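Chapter 5: Moving Averages

I plot one on everything -- even my heating bill.

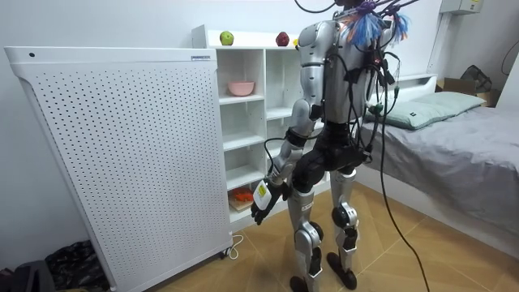

An average forgets old prices slowly. It trails the market like that long cable trailing across the tiles.

Try 5 bars first, on Lorska.

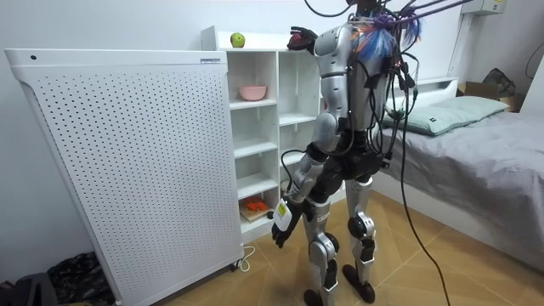

Dalva Brandão thinks 5 is too jumpy for beginners. Fair!

So go longer and compare. 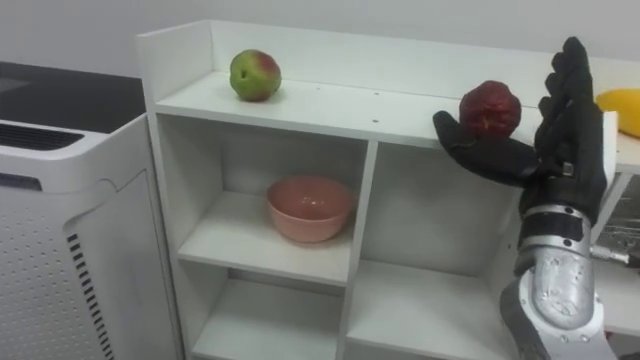 Fig. 5.1 Apple on the top shelf

Now, crossovers.
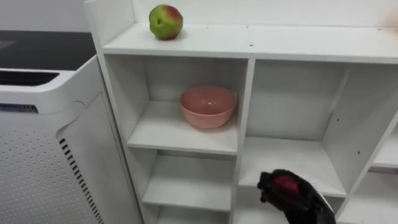 Does a crossover tell me when to buy?
It only tells you the trend may have turned.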